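Prakelero Two-Arm Set-Up Guide
Section 2: Trying a laundry task

Read this section before you ask the arms to fold anything. It covers small cloths on a table. Shirts, sheets and anything with buttons are outside what the current software can handle.

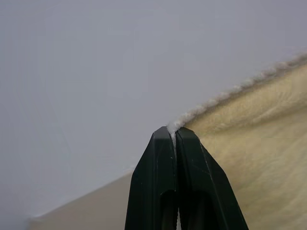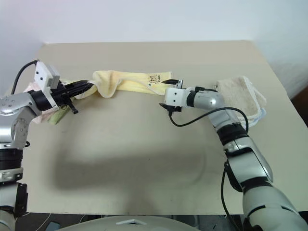

Written by the documentation editor, Clodano
Revised December 28, 2025

What to expect

Folding towels is a fair test of where home machines are today. Picking up a cloth is mostly solved. Finding a corner in a rumpled cloth, and holding on to it while the other arm catches up, is still slow work. In our August trials at Buchanan, the arms were given 358 towels and folded 323 to an acceptable shape without help. A person would have finished the pile much sooner.

Before you start

1. Clear the table of cups, tools and anything else the arms could knock over.
2. Use a plain tabletop in a color that differs from the cloth. Pale cloth on a pale table is harder for the cameras to separate.
3. Check that each arm's cable can follow the full reach without pulling tight.
4. Lay out one cloth. Keep finished cloths to the side, outside the working area.

Running the task

5. Select Fold, then Small Cloth.
6. Stand back from the table and press Start.
7. Watch the first grasp. The fingers should close on the hem. A pinch of a few loose fibers can let go when the arm lifts.
8. If the grasp is poor, press Pause, open the fingers from the menu and select Retry.
9. Wait for the second gripper to close before the stretch begins. If the stretch starts with only one end held, press Stop.
10. When the fold is done, move the cloth to the finished pile by hand – automatic stacking is not included in this release.

Note: Fuzzy or looped edges take more tries than flat ones. Two retries are normal. After that, lay the cloth flat by hand and start again.

Caution: Do not reach between the arms while they are moving, even to straighten a cloth. Press Stop first.

Caution: Do not leave the task running unattended.

Owners using the Plustumcombe table mount should complete the height check in Section 3 before step 5.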